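Re: [tabletop] Item list for the Julmont table
From: Chaminda Sarkar
Date: 6 September 2023

On the draft list, Trindade wrote:
> Can we settle the small items before the list is frozen? I have
> a sponge, a carrot, a plate and a cup. Is the bottle in or out?
> And do the items need fixed places, or is anywhere on the wood
> all right?

The bottle is in. Lay it on its side near the front edge, label left on. The places are fixed to within 30 mm, measured from the left corner. Plate at lower left, cup to the right of it, sponge further back on the left.
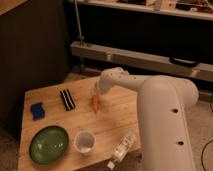
Layout 2: sponge, striped item, carrot, green plate, cup, bottle.

The striped black item is missing from your list. Please add it between the sponge and the carrot, set diagonally. The carrot goes with its narrow tip towards the near edge.

Two points are still open:

1. The faint stains on the wood. Damix wants the top sanded in March. I would leave it alone, as the grain is part of our reference set.

2. Numbering. Udham's sheet stops at 1,516, so new items should carry on from there. Please don't reuse old numbers.

Comments on the list within 8 days, please.

Chaminda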